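Unit 6. Accounting for Carbon in Corporate Supply Chains
Instructor: Amerley Owusu

Reading for this unit: chapters on emission boundaries and on allocation. Bring the Bassey worksheet to the problem session.

6.1 Scope categories

Company emissions are sorted into three scopes. Scope 1 covers fuel burned and gases released at sites or in vehicles the company owns or controls. Scope 2 covers purchased electricity, steam, heat and cooling. Scope 3 covers everything else in the value chain, upstream and downstream.

For most manufacturers and retailers, Scope 3 is the largest part of the total and the least well measured. The difficulty is mainly one of data. A supplier may sell to many buyers, may not meter its production lines separately, and may have no duty to report. The buyer then falls back on estimates.

6.2 Spend-based and activity-based methods

The spend-based method multiplies the money paid for a category of goods by an average emission factor for that sector. It needs only purchase records. Its weakness is that price and emissions do not move together. If a company pays more for the same steel, its reported emissions go up. If it switches to a cleaner supplier at a higher price, reported emissions also go up, and the actual reduction does not appear.

The activity-based method uses physical quantities: tons, liters, ton-miles. Factors may come from published averages or from the supplier. Supplier factors are preferred when the boundary is stated and the reference year is given. A factor without a boundary should not be used.

Worked case. Nonier buys 2000 tons of molded parts in a year. The supplier factor is 1.9 tons of CO2 equivalent per ton of product, cradle to gate. The purchased goods entry is 2000 x 1.9 = 3800 tons. Inbound freight is entered separately, under upstream transport. Students often add freight to the cradle-to-gate figure and then enter it a second time under transport. 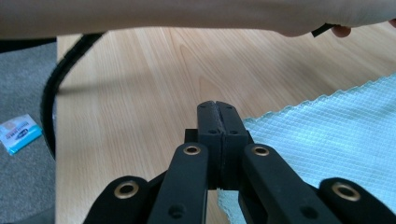
Tollunano, November 3, 2023

6.3 Allocation

When one process yields more than one product, its emissions must be divided among them. Three bases are in common use: mass, energy content and economic value. The choice can change the result by a wide margin, so it must be stated with the result and held constant from year to year.

Worked case. The Zustis plant releases 1706 tons of CO2 equivalent in a year. By mass, the by-product is 19 percent of output. Mass allocation assigns it 1706 x 0.19 = 324 tons, to the nearest ton, and leaves 1382 tons with the main product. If the by-product brings in 6 percent of revenue, economic allocation assigns it 102 tons and leaves 1604. Plant emissions are the same in both cases.

6.4 Base year and recalculation

A reduction target is measured against a base year. The base year figure must be recalculated after a merger, a sale of a business unit, or a change of method large enough to affect the comparison. Ordinary growth or decline in output does not call for recalculation. The threshold for a significant change is set by the company and should be written into its inventory policy before it is needed.

Problems for the session

1. Redo the Zustis case with a by-product revenue share of 12 percent. State both allocated amounts.
2. Nonier sells one of its two divisions in June. List the base year entries that need to be recalculated.
3. Explain why a spend-based inventory should be adjusted for inflation before two years are compared.

Solutions to problems 1 and 2 go on the Bassey worksheet. Problem 3 is handed in separately, one page at most.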